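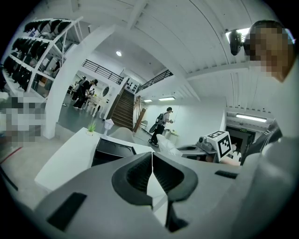
Call for participants: Plistari two-hand kit, user trial

Location: Quezada Hall, Zurkilley
Hours: five-hour sessions, mornings or afternoons
Pay: £24 an hour
Places: 29
Closing date: end of November

Gamov makes the Plistari kit, a pair of hand-held grippers for recording everyday tasks so that the recordings can be used to train robots. The kit is already on offer to universities and small robotics firms. We are now preparing the next version and need people to use it for whole sessions, in an ordinary furnished space, and tell us what they think of it.

You do not need any background in robotics. For most of the places we would prefer people who have never held one of these before.

What you will do

You will hold a gripper in each hand and carry out short household tasks with them. Most are done standing at a table: taking a tissue out of its box, moving a cup from one side to the other, folding a cloth, sorting small items into a tray. Some tasks take you around the room, and for those you will wear a backpack. The task list changes from session to session and you will be given it when you arrive.

Each task is repeated many times. It is slow, fairly repetitive work and it suits people who do not mind that. A recording with a dropped item is still a recording, so there is no need to start again unless the session lead asks you to.

Between blocks of tasks you will fill in a short form about the kit. We ask about grip, weight, balance, how easy the jaws are to open and close, whether the cable gets in your way, and how your hands and shoulders feel. At the end of the session there is a conversation with one of the design team. Please be blunt. The current jaw pads and the position of the cable both came under fire in the last trial and we would like to know whether our changes have helped.
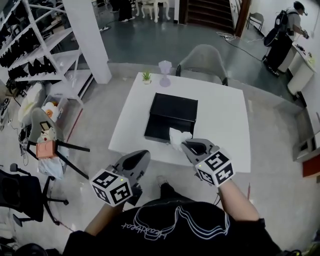

A table task: drawing a tissue from its box with the right-hand gripper.

How a session runs

Arrive 15 minutes before your start time to sign in. The session lead will fit the kit, show you how the grippers work and let you practise until you are comfortable. Practice time is paid.

Recording is done in blocks with a break after each one. There is a longer break in the middle with tea, coffee and sandwiches. You may stop for a rest at any point, including halfway through a task, and this does not affect your pay.

Several people work in the hall at the same time, at different tables and counters, so expect some coming and going in the background.

We ask everyone to do at least seven sessions. These can be spread out or taken close together, but no more than one a day. We want to hear what the kit is like once the novelty has gone, and one visit will not tell us that.

Who can take part

You must be 18 or over and have the right to work in the UK. You should be able to stand for up to an hour at a time, with breaks, and to hold a light tool in each hand with your arms forward. You need to be able to follow written and spoken instructions in English.

We would particularly like to hear from:

People with small hands. The current grip was drawn up around a medium to large hand and we know it.
Left-handed people.
People over 50.
People who already use hand tools at work - hairdressers, fitters, kitchen staff and so on.

If you have had an injury to the hand, wrist or shoulder in the past year, please tell us when you apply. It may not rule you out, but we will want to talk it through first. Seated sessions can be arranged for a small number of places.

You cannot take part if you work for a company that sells a competing product.

What to wear

Flat closed shoes and something you can move your arms in. Avoid loose sleeves and take off bracelets and large rings. Lockers are provided.

Recording and privacy

The kit has cameras on it, and we also film some sessions from other positions. Your hands and arms will be in nearly every recording and your face may be in some of them. Faces are blurred before anything leaves Gamov. The recordings are used to develop the Plistari kit and are also supplied to customers as sample data. You will be given a consent form to read at home before your first session, and we cannot book you in until it is signed. You may withdraw later and have your recordings deleted, up to the point at which they have been supplied to a customer.

Pay and expenses

Participants are taken on as casual workers and paid monthly by bank transfer. Bus and train fares within the Zurkilley area are refunded if you keep the tickets. There is parking behind the hall, first come first served. A session cancelled by us with less than a day's notice is paid in full.

Session times

Morning: 8.30am to 1.30pm
Afternoon: 2pm to 7pm

How to apply

Fill in the short form on the Gamov trials page, or pick up a paper copy from the front desk at Quezada Hall. We will ask for your availability, which hand you write with and the length of your hand from wrist to fingertip, in centimetres. No CV is needed.

We reply to everyone. If the places are full we will offer to keep your details for the next trial, which will cover the carrying case and the charging dock.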